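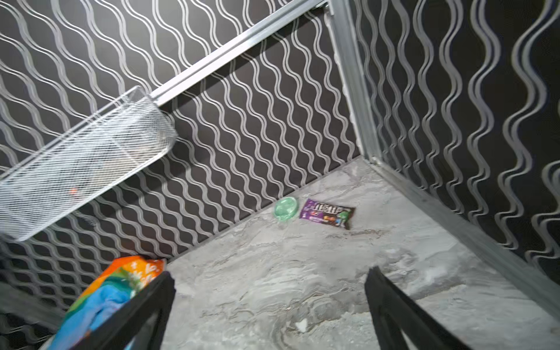
Figure 2. Corner of a compartment with patterned wall covering, aluminum edge strip and wire mesh basket.

Journal > Weighing and Force Measurement > Research Articles > Full Text

31 shares

4. Zero Return in Single-Point Load Cells

4.1 Test procedure

The cells were tested one at a time on the dead-weight stand described in Section 3. Each cell was bolted to the steel base plate with the spacer supplied by its manufacturer, and the screws were tightened to the torque given on the data sheet. The top plate was left the same for all cells so that the preload did not change from one run to the next. Excitation was switched on in the evening and the run was started the next morning.

A run began with a short series of exercise loads. The cell was then left unloaded until the reading had settled, and that reading was taken as the initial zero. The full rated load was lowered onto the top plate by the motor drive, held, and lifted off again. The indicator output was logged through the whole sequence. Zero return is the difference between the initial zero and the reading at the end of the recovery period, and it is given as a fraction of the rated output.

In all, 64 cells were tested, from three makers: Proder, Wulteo and Pikena. All were aluminum single-point types with a nominal output of 2 mV/V. The cells were bought through ordinary trade channels, and the makers were not told that they would be used for this work. Serial numbers were recorded, but production dates could be read only for the Proder cells, where the date is part of the number.

The indicator was a Jacquet bench unit with its internal filter set to the slowest position. The filter adds a delay to the first readings after unloading. This delay is the same for all cells and does not affect the comparison between them, but it does mean that the early part of the recovery curve should not be read as the true response of the spring element.

4.2 Results for new cells

New cells from all three makers returned to zero within the limit for a scale of 3000 divisions. The Wulteo cells had the smallest spread. The Pikena cells had a slightly larger spread, and most of them returned to a value a little above the initial zero. The Proder cells fell on both sides of it.

The sign of the error depends on how creep in the gauge backing and adhesive balances creep in the metal. When the load is applied, the metal continues to deform slowly and the reading tends to rise. The backing and adhesive relax under the same strain and pull the reading down. Gauge makers offer several end-loop lengths so that the two effects can be made to cancel. A batch in which nearly all cells err to the same side suggests that the chosen loop length was one step away from the best match for that body. We think this is the likely explanation for the Pikena cells, though we did not remove the covering from any of them to measure the gauges.

Room temperature was logged with every run. Slow changes in temperature during recovery appear in the record as a false zero return. Runs in which the temperature moved outside the band set in Section 3 were discarded and repeated the following day. The repeats agreed well with the other results for the same cells.

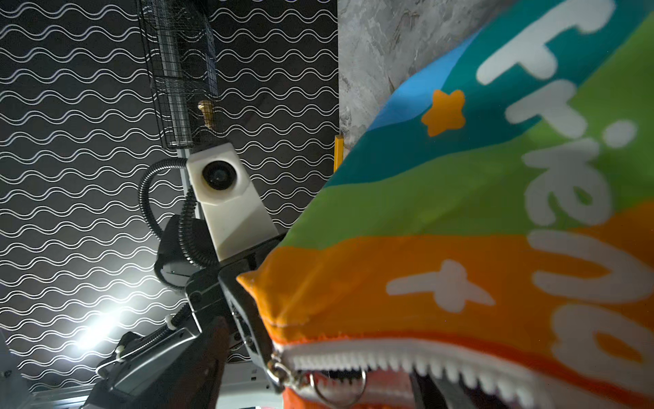
4.3 Cells After Corner Loading

A second set of runs was made after the cells had been loaded off center. The test weight was placed near each corner of the top plate in turn, and the cycle was repeated until the planned number of loadings was complete. The cell was then left overnight without load and the procedure of Section 4.1 was carried out again.

Corner loading had little effect on the Wulteo and Proder cells. In the Pikena group the zero return error became larger, and for a few cells it passed the limit. Those cells also showed a shift in the initial zero. The rated output was unchanged within the uncertainty of the stand, so a simple span check would not have found the fault.

The affected cells were examined at the mounting face. Light marks were visible near the screw holes, of the kind left when two surfaces slide against each other under load. When the cells were mounted again with clean faces and new screws, the error fell in most cases but did not disappear. Part of the effect therefore belongs to the joint and part to the cell itself. We could not separate the two any further with the present stand.

The position of the cable was also checked. A stiff cable that touches the moving end of the cell can carry a small part of the load, and the part it carries changes as the jacket takes a set. Cables in all runs were clamped to the base plate and left with a loose loop. In a short side test with the loop pulled tight, the zero reading wandered after unloading and was slow to settle. Results from the side test are not included in the totals.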